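### 4.2 Scene rules for two-arm recording

Scene rules were drafted at Vuvbridge by Eifion Gape and revised after the August sessions at Cakemstead. They apply to every household task in which both arms may touch the same object. Before a session, the operator clears the reach area of both arms and fixes any spare supplies where neither elbow will pass. Cables may lie on the floor but not under a gripper. Furniture stays where it is unless it blocks a planned path – moving it means a new scene number.

Contact between a forearm and an object is allowed below the force limit set in Section 3. It must be logged as contact, even when the gripper is doing the main work (Figure 6).
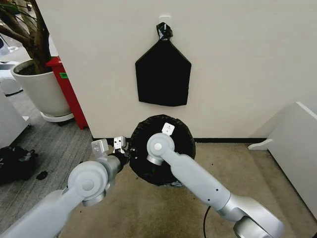 Who decides when a session must stop? The operator at the controls does, and the second person in the room may also call a stop without giving a reason. Neither can overrule the other's call.

**Figure 6.** Bin task with both arms at floor level. A black plastic bag hangs from a wall hook above the bin.

After a stop, the arms are held for 5 seconds before power is cut. Marlies Sutter checked this step against the Howells site log and found 21 entries with no hold time. Those entries were kept but marked incomplete, and the log form now has a required field for it.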